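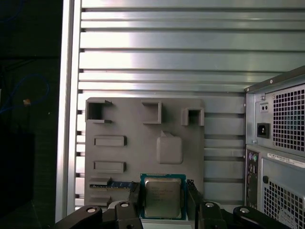 Azlan Lumenta wrote to me after my piece on kitchen scales to ask whether a cheap label maker was worth having at all, or whether he should carry on with masking tape and a biro like his mother did. I've been meaning to answer him properly ever since, and having now lived with the Kusuma handheld label maker since October, I think I can.

The short of it is yes, buy one, but let me go the long way round.

May 29, 2025 – 5 min read
By the Sanduddale Household Notes desk

I came to the Kusuma because my old Cengate had started printing every label with a pale stripe through the middle, so that "plain flour" looked as if somebody had crossed it out. I'd had it for years and was fond of it, and I did try cleaning the print head with a cotton bud, which helped for a week or so. The Kusuma cost me £50 with one roll of tape in the box, and a second roll was another £6.50 from the market, where the lady on the stall also sells zips and very good buttons.

It's a chunky thing, a bit like an old mobile phone that has put on weight, and the keys are laid out like a typewriter, thank goodness. My Cengate had them in alphabetical order and I never once found the letter M at the first try. These keys are rubbery and need a firm press, so if your thumbs are sore you may find a long label hard going. I did all the spice jars in one evening and felt it the next morning!

The tape itself is lovely. The backing is split down the middle, so you bend it and it peels straight off (on the Cengate you had to pick at a corner with your nail, and I have short nails). I've had labels through the dishwasher on the lids of the lunch tubs and they've stayed put, though the one on the butter dish has begun to lift at one end. In the freezer they're very good as long as you stick them on before the tub goes in.

Now for the grumbles. It leaves a wide blank bit at the front of every label, and you either trim it off with scissors or put up with it. There is a setting called Short Margin, which saves a little tape but prints two dots to show you where to cut, so out come the scissors again. It also turns itself off after 60 seconds, and although it remembers what you were typing, it forgets the size you'd picked. I have several jars with enormous writing to prove it.

Batteries are six AAAs, not included. I've changed them once. You can buy a mains lead separately, but I haven't bothered – half the pleasure is wandering round the house with it, doing the fuse box and the seed tins and the Christmas boxes in the loft as you go.

So, Azlan, get the Kusuma, and buy the spare roll at the same time. Plain black on white is the one to go for, as the gold is pretty but I can't read it without my glasses. Keep the masking tape for jam.

Related
Collar clip-on reading lamp, six months on
Storage tubs with lids that fit
Which kitchen scales should you buy?
Airtight jars for under £10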